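생활공간 정리 실습 강의노트
4주차: 작업대 위 소형 물품의 분류와 배치
담당: Marta Horobets
배포일: 2026년 4월 28일

1. 범위
본 장에서는 탁자 한 면에 놓인 잡다한 물품을 분류하고 제자리를 정하는 절차를 다룬다. 수납장 내부의 구획은 5주차에서 별도로 다룬다. 3주차에 배포한 용어표를 지참할 것.

2. 물품의 구분
탁자 위의 물품은 형태 유지 여부에 따라 세 부류로 나눈다.
가. 경질 평판류: 카드, 전화기, 얇은 케이스 등. 눕혀 두면 면적은 차지하나 높이가 거의 없다.
나. 연질 포장류: 과자 봉지, 리필 포장 등. 내용물의 분포에 따라 무게중심이 달라지며 세워 두면 기울기 쉽다.
다. 상자류: 조명기구 상자, 소형 가전 상자 등. 덮개를 연 상태와 닫은 상태의 높이를 각각 기록한다.
분류가 애매한 물품은 손으로 들었을 때의 변형 정도를 기준으로 삼는다. 반쯤 빈 봉지는 나에 속하고, 봉지를 담은 종이 상자는 다에 속한다.

3. 바닥면의 영향
탁자에 천을 씌우면 물품의 거동이 달라진다. 벨벳과 같이 털이 있는 직물은 결 방향에 따라 마찰이 다르고, 쓸린 자국이 명암 차이로 남는다. 얇은 평판류는 털 사이로 모서리가 약간 묻히므로 옆에서 밀어 올리기 어렵다. 이 경우 짧은 변의 끝을 잡고 들어 올린다. 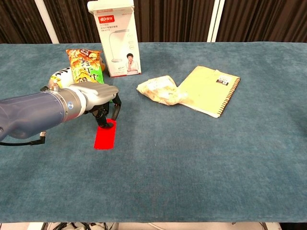 천의 색은 식별에 관여한다. 청록색 바탕에서는 빨간색 물품의 윤곽이 뚜렷하고, 같은 계열의 녹색이나 청색 물품은 놓치기 쉽다. 실습 기록지의 '바탕색' 란은 반드시 채운다. Tanguy의 강의자료(Monique Tanguy, 8월 개정판)는 무늬 없는 천을 권장하나, 본 과목에서는 천의 종류를 제한하지 않는다.

4. 배치 순서
(1) 상자류를 뒤쪽에 둔다. 덮개가 위로 열린 상자는 닫은 뒤 옮긴다.
(2) 연질 포장류를 상자 앞에 세운다. 기울어지는 봉지는 눕히거나 상자 면에 기댄다.
(3) 작은 물품은 봉지 뒤에 가려지지 않도록 앞줄로 뺀다.
(4) 평판류는 마지막에 놓고, 앞쪽 가장자리에서 20 cm 이상 띄운다.
탁자 아래의 전선은 배치를 시작하기 전에 묶어 한쪽으로 모은다. 엉킨 전선은 당기지 말고 플러그 쪽에서부터 푼다.

5. 기록
물품마다 분류 기호, 최초 위치, 최종 위치를 적는다. 위치는 탁자의 앞쪽 왼쪽 모서리를 원점으로 한다. 무게는 340 g처럼 정수로 적고 소수점 이하는 버린다. 한 물품을 두 번 이상 옮긴 경우 중간 위치도 남긴다.

6. 과제
각자 사용하는 탁자 한 면을 골라 2절과 4절의 절차를 적용하고, 기록지와 배치도를 제출한다. 배치도는 위에서 본 형태로 그리며 가려진 물품은 점선으로 표시한다. 분량은 공백 포함 3,000자 이내. 실습용 천이 필요한 수강생은 Skivholm 실습실에서 대여할 수 있다.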